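Erst die Körbe, dann die Ware: Vorsortieren von Hygieneartikeln bei Mavromatis

Ostach, Sonntag, 10. Mai 2026

Die Firma Mavromatis in Ostach stellt Pflege- und Hygienesets für Pensionen, Kliniken und Reiseveranstalter zusammen. Ein Set der Reihe Trullden enthält je nach Ausführung bis zu 12 Artikel. Bevor gepackt wird, läuft die Ware über eine Vorsortierung, in der Kleinteile aus gemischten Gebinden auf offene Kunststoffkörbe verteilt werden. Über Aufbau und Ablauf dieser Station haben wir mit der Leiterin der Konfektionierung gesprochen.

Gemischte Gebinde entstehen nach ihrer Darstellung an zwei Stellen. Rückläufer aus nicht ausgegebenen Sets werden geöffnet und auf Wiederverwendbarkeit geprüft, und Restmengen aus abgeschlossenen Aufträgen landen zunächst in einem Sammelbehälter. „Beides kommt unsortiert an“, sagt sie. „Im Juni des vergangenen Jahres waren es 2.746 Einzelteile, davon der größte Teil Tuben und kleine Flaschen.“ Angebrochene Artikel und solche mit beschädigtem Etikett werden vorher ausgesondert und kommen nicht auf den Tisch.

Der Aufbau ist einfach. Auf einer hölzernen Tischplatte stehen Körbe in einer Reihe am hinteren Rand, davor bleibt eine freie Fläche für die Ware. Der Inhalt eines Gebindes wird auf diese Fläche gelegt und dann nach Artikelart auf die Körbe verteilt. Feste Fächer auf der Tischfläche gibt es nicht. „Wir hatten früher Einsätze mit Trennstegen. Die Stege haben die Greifwege verlängert, und bei jedem Sortimentswechsel musste umgebaut werden. Mit Körben tausche ich den Platz und bin fertig.“

Bei den Körben fiel die Wahl auf ein rechteckiges Modell von Plasurside mit durchbrochenen Wänden. Ausschlaggebend war die Sichtbarkeit des Inhalts von der Seite. Ein geschlossener Kasten hätte Staub besser abgehalten, räumt die Leiterin ein, sei aber schlechter auszuwischen und lasse Feuchtigkeit am Boden stehen. Die Durchbrüche hätten auch einen Nachteil: Dünne Teile wie Wattestäbchen oder einzelne Kappen können mit einem Ende hindurchrutschen. Solche Artikel werden deshalb nur im Beutel vorsortiert.

Zur Farbe äußert sie sich zurückhaltend. Ein vollständiger Farbcode, also eine eigene Farbe für jede Artikelgruppe, sei geprüft und verworfen worden. „Bei sieben Gruppen brauchen Sie sieben Farben, und drei davon sehen unter unserer Deckenbeleuchtung gleich aus. Wir verwenden Rot als Grundfarbe. Blau ist die Ausnahme und dient der Orientierung in der Reihe.“ Wer am Tisch arbeitet, zählt die Positionen vom blauen Korb aus nach links und rechts ab. Das habe die Einarbeitung verkürzt, Messwerte dazu liegen allerdings nicht vor.
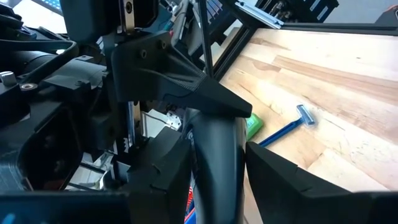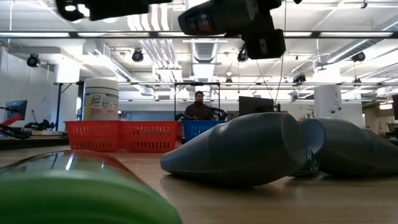
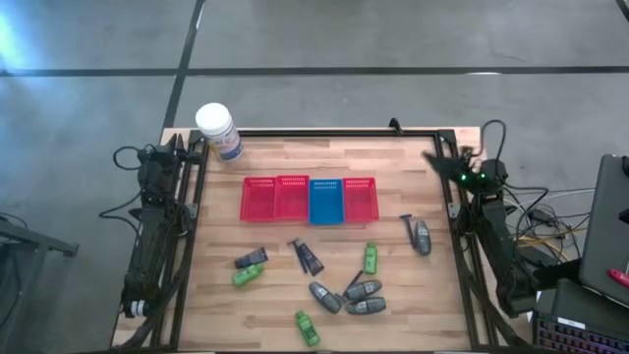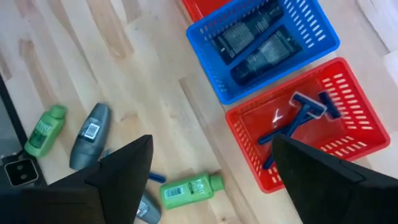 Vorsortierung in Ostach. Drittes Bild: Tisch mit drei roten Körben und einem blauen. Viertes Bild: Tuben im blauen, Einwegrasierer in einem roten Korb.

Die Reihenfolge der Artikel ist festgelegt. Begonnen wird mit Tuben, weil sie flach aufliegen und wenig Platz im Korb beanspruchen. Sie werden nebeneinander gelegt und möglichst gleich ausgerichtet, damit die Kappen beim späteren Packen auf derselben Seite liegen. Danach folgen die Einwegrasierer. Hier gilt die Regel, dass alle Klingenköpfe zur selben Korbwand zeigen. „Man greift am Griff und sonst nirgends. Eine Schutzkappe kann sich im Gebinde gelöst haben, das sieht man nicht in jedem Fall sofort“, erklärt die Leiterin. Fehlt eine Kappe, geht der Rasierer in die Entsorgung. Nachgerüstet wird nicht.

Flaschen kommen als dritte Gruppe an die Reihe. Sie sind im Ablauf der unruhigste Artikel, weil runde Behälter auf einer glatten Tischplatte wegrollen. Die Arbeitsanweisung lässt offen, ob Flaschen auf der Tischfläche stehen oder liegen. Im Korb hingegen sollen sie liegen, sofern der Verschluss dicht ist. Geprüft wird das durch Andrücken des Deckels und eine kurze Sichtkontrolle am Rand. Flaschen mit Rückständen am Verschluss werden abgewischt und zurückgestellt.

Schwierigkeiten machen nach Angaben der Leiterin vor allem Behälter ohne klare Ober- und Unterseite. Ovale Formen drehen sich beim Ablegen, bleiben in unterschiedlichen Lagen liegen und stoßen aneinander. „Bei einer Tube weiß ich vor dem Griff, wo sie breit und wo sie schmal ist. Bei einem gewölbten Gehäuse muss ich die Lage erst lesen.“ Liegen mehrere solcher Behälter beieinander, werden sie vor dem Greifen auseinandergezogen. Kleine Teile in den Zwischenräumen würden sonst leicht übersehen. Die Anweisung verlangt deshalb, dass jede Ansammlung gleicher Artikel einmal aufgelöst wird, bevor der Tisch als leer gilt.

Ein weiterer Punkt ist die Füllhöhe. Die Körbe werden bei der Vorsortierung nur einlagig belegt. Bei Tuben wäre eine zweite Lage möglich, sie erschwert jedoch die Kontrolle der Etiketten. „Ich will von oben auf jedes Teil sehen können. Was verdeckt liegt, wird beim Packen falsch gezählt“, so die Leiterin. Ist ein Korb belegt, wird er gegen einen leeren getauscht. Der volle Korb erhält einen Laufzettel mit Artikelnummer und Datum und geht an die Packstation.

Zur Reinigung steht ein Desinfektionsmittel in Tuchform griffbereit am Tisch. Die Platte wird nach jedem Gebinde abgewischt, die Körbe werden am Ende der Schicht gewaschen. Nach dem Wischen gilt eine Wartezeit von 5 Minuten, bevor neue Ware aufgelegt wird. Die Frage, ob eine Holzplatte für diesen Zweck geeignet sei, hört die Leiterin häufiger. Im Trullden-Ablauf handelt es sich ausschließlich um verpackte oder verschlossene Ware, eine Anforderung an die Tischoberfläche wie im Lebensmittelbereich bestehe daher nicht. Wichtig sei eine intakte Versiegelung. Kratzer würden ausgebessert, ein Austausch der Platte stehe derzeit nicht an.

Gefragt nach geplanten Änderungen, nennt sie die Beschriftung. Bisher ist die Belegung der Körbe nur auf dem Auftragsblatt vermerkt. Vorgesehen sind Steckschilder am vorderen Korbrand, die sich beim Waschen abnehmen lassen. Offen ist die Befestigung, da die Schilder in den Durchbrüchen sitzen sollen und das erste Muster beim Anheben der Körbe herausfiel. Ein zweites Muster ist bei Plasurside angefragt. Bis es vorliegt, bleibt es beim Auftragsblatt, das am Tisch ausgehängt und bei jedem Sortimentswechsel ersetzt wird.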